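How to clean the sorting area at Grodesow

The area has several kinds of surface close together, and they don't all take the same cleaner. Work from the soft surfaces to the metal ones. You need a vacuum with a brush head, two microfiber cloths, mild dish soap, and a bucket of warm water.

Step 1: Carpeted surface

Lift off anything standing on the gray carpet, plates included, and vacuum in one direction, then across. Wash plates with soap and dry them fully before they go back. Don't wet the carpet. If there is a spot, dab it with a damp cloth and leave it to dry.

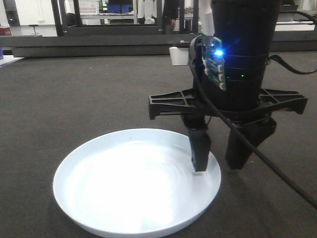
White plate on the gray carpeted surface.

Step 2: Bins and roller lanes

Take the blue bins off the lanes and empty them. Wipe the inside first, then the outside, following the ribs down the long sides. Vacuum between the rollers and spin each one by hand. A roller that sticks goes on the repair list; Corey Hinds checks it every 7 days. Keep water off the conveyor belt and use a dry cloth there. 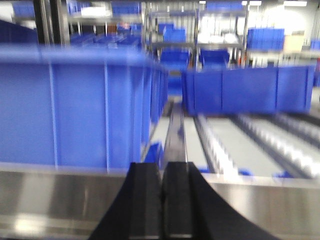
Blue bins and roller lanes behind the steel ledge.

Step 3: Table with the red frame

Wipe the gray top with a well-wrung cloth. Go lightly over the white line, as scrubbing lifts the paint. Next do the red beam along the edge, the legs, and the crossbars. Dirt collects behind the bolt heads, so use an old toothbrush. Don't loosen the bolts to clean under them.

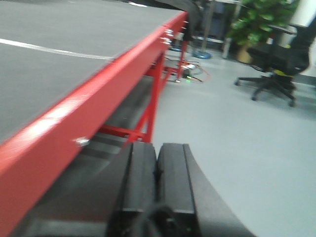 Page last changed: 2020-01-06 by Danica Brabec

Sweep under the table once the legs are done.

Step 4: Brushed metal

Find the grain before you start and wipe along it with soapy water, including the rims of any curved edges. Rinse with a clean cloth and dry right away to avoid water marks. Never use steel wool or scouring powder. Circular wiping leaves streaks that show up under bright light. 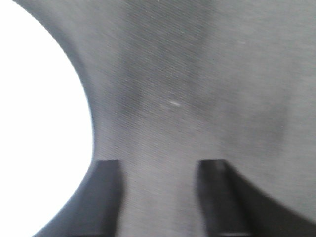
Step 5: Putting things back

Wait 16 minutes before setting bins on the lanes again. Rinse the cloths, hang them up, and initial the sheet by the door. Spare cloths are in cabinet 21. If they run out, tell Ebony Tapsell.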